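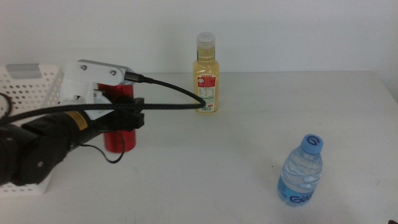 Has the arm changed your job? Packing bench, Wudport site

mebrat_l
Posted 5 July 2026
Five of us used to sort drinks by hand at Pirkden, and since April the arm does the reaching while we set out and check. My shoulders are so much happier – I used to go home and struggle to lift the kettle! I do miss the chatter, though, as we're spread out now.

Arnout V
Glad about your shoulders, Mebrat, but I can't agree it's all good. At Whitlock we lost the late shift and the extra pay with it. Lovely machine, smaller wage packet.

renata50
Sorry to hear that, Arnout. Ours kept everyone on, and I was taught to reset the thing and mind the cable when it swings round to a bottle. I was terrified the first morning (I'm 50, I'd never touched one) and now I rather enjoy it.

Arnout V
Did they pay you more for that?

renata50
No, and you're right, they should. I've asked.

wondimu_t
Ask again, and get it in writing. We did at Dota and it went through.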